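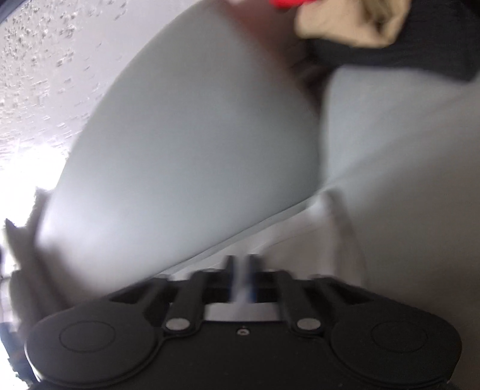 Week 6 handout: What the policy sees, and what we claim it sees

Read this before the lab. Bring a printed copy if you like writing in margins.

The usual sales line for hand-held gripper data runs as follows. Put a camera on the tool, let people do chores with it, train on the video, and the robot arm will copy them. Part of this is true. This week we look at the part that gets skipped, the software between the recording and the training run.

1. Blur

A wrist view moves whenever the hand moves. Fast turns smear edges, and large smooth surfaces give the tracker very little to hold on to. Most pose trackers will still return a number for such frames. Treat that number with suspicion. In the Urkis set, 609 clips were marked "good" by the Plakico checker. We went through 26 of them by eye and threw out 10. You may argue that our sample is small. It is, so take a bigger one.

2. Exposure

Auto exposure chases whatever fills the view. A window can wash out while a recess stays dark. Papers often say the network "learns to cope". Ask on which frames, and who checked.

3. Finger width

The gap between the fingers is our cheapest signal and the most often mislabelled. Soft material can hide the fingertips, and the Trummer script then fills in the last known value without a warning. Find the line that does this (it is in the smoothing step) and make it write a missing value instead.

4. Success labels

A closed gripper is weak evidence of a grasp. A grasp is weak evidence of a finished task. Murkex reports both under one heading, and I would not repeat its August results without pulling them apart first.

Lab task

Load the first 3,000 frames. Plot tracker confidence against a plain sharpness score. Pick the frames where confidence is high and sharpness is low, look at them, and write half a page on whether you would train on them. "More data will fix it" loses marks unless you show a curve.

Hand in the plot, the half page and your changed script. Late work goes in the tray outside the lab.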